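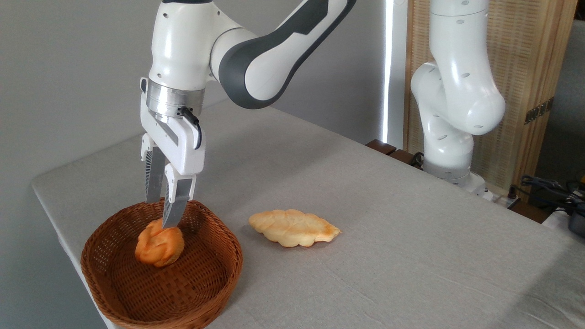

I came to knotted rolls by way of failure. My plaits were always lopsided, the sort of loaf you turn to face the wall, and it was Agathe Texier who told me to stop fighting three strands and learn to tie one. She runs the bread mornings at Collet, up the hill from the station in Stultthorpe, and she will put a lump of dough in your hand before you've got your coat off!

So, knots. You roll a rope (longer than you think, then a bit longer), tie it as you would a shoelace you didn't much care about, and tuck the ends under. Egg wash twice, once before the final rise and again before the oven, if you like them properly dark and glossy. I do. My sister in Madthorpe likes hers pale and we've agreed to stop discussing it.

The plait came later, and I'm still a bit slow at it. Start in the middle and work outwards – that was the bit I'd been missing for years – and keep the strands slack, or they'll tear as they rise. Agathe's dough takes nearly 400 grams of flour and a frightening amount of butter. Mine gets 25 minutes in the oven and I peer through the door for most of them.

Then there's the basket. I found a shallow wicker one in a junk shop in Kodulstead last March, and rolls have looked better at my house ever since. Line it with a napkin if they're still warm. I usually forget, and spend the evening picking crumbs out of the weave with a cocktail stick.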